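Visit report: Mansilla contract furniture plant, Brerkum
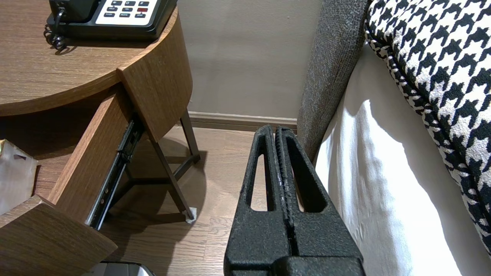 Round nightstand, medium-brown wood grain, with desk telephone.

Mansilla makes bedroom furniture for hotels and serviced apartments. The plant at Brerkum opens to trade visitors twice a year, and I attended the October session, which started at 9:30 a.m. and ran until mid-afternoon. Access covered the panel store, machining, edge finishing, the spray line and the test room. Upholstery was closed for a floor repair.

The panel store is kept at 44 percent relative humidity. Boards are held there for 5 days before cutting. Incoming packs are checked with a pin meter at both ends and the middle, and the readings go on a card stapled to the pack. One pack from the Trokamska mill was standing to one side with a red card, waiting for a second reading.

Machining is arranged in two lines. Straight parts go through a beam saw and then a drilling station. Curved parts, including all round tops, are cut oversize on a router and brought to final diameter in a second pass. The foreman's explanation was that a single pass tears the grain where the cutter moves across it. The offcuts on the bench supported this, with the worst tearing at two opposite points on each disk.

Edge finishing on round tops is still partly manual. The profile is machined, but the final sanding is done by hand with a shaped block. Dust extraction at these benches was good at the rear and poor at the front, where fine dust had settled on the rail.

The spray line applies a sealer, a stain and two clear coats. Viscosity is checked with a flow cup at the start of each shift and again after the break. I asked to see the log and was shown it. Two afternoon entries were missing.

The test room was the most useful part of the day. The Bora nightstand, a round model now in its second version, was on the drawer rig. The counter read 1327 cycles when we came in. Tops are also tested for heat, water rings and hand cream, the last at the request of hotel buyers. Test panels are kept for up to 1000 hours under a lamp and compared with a covered strip from the same board.

Points to raise before ordering: whether the replacement tops can be matched to older stain batches, whether a cable hole can be drilled after finishing, and what the lead time is for small repeat orders. The sales office said written answers would follow. Samples of three stains were handed out at the gate, each with a batch number on the back.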